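Cullell Diocese releases revised edition of clergy titles and succession register

2021-03-12

CULLELL – The Anglican Diocese of Cullell has released the revised edition of its Register of Clergy Styles and Succession, the reference work used by parishes, printers and civic offices for the correct form of address of bishops, deans, archdeacons and canons.

The register now holds 1027 entries. Of these, 71 are new and 30 have been corrected against the original licences and letters of orders held in the Boersma Library. Corrections deal mainly with dates of collation, the order of post-nominal letters and the treatment of retired office holders, who were listed inconsistently in the previous edition.

Entries are arranged in five parts: episcopal, cathedral, archidiaconal, parochial and honorary. Each entry gives the full legal name, the style in use during the term of office, the style after retirement and the source document. Where two sources disagree, both readings are given and the earlier one is marked.

The rules for honorary canons have been rewritten. The title is retained on retirement only where the chapter has passed a resolution to that effect – in all other cases it lapses with the licence. Academic degrees are listed after religious orders, and civil honours are placed ahead of both.

The text was edited at the Kindine parish office and typeset by Fidness. A searchable version will be open to parish offices in April. Printed copies can be ordered through the diocesan registry and will be sent to licensed clergy without charge. Parishes holding the previous edition are asked to withdraw it from use.

Proposed corrections should be sent to the registry in writing, with a copy of the supporting document.

– ENDS –

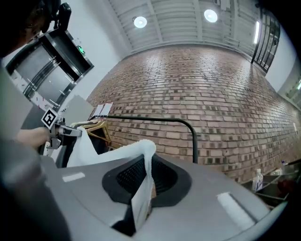 White cloth over a grey housing with a dark mesh grille.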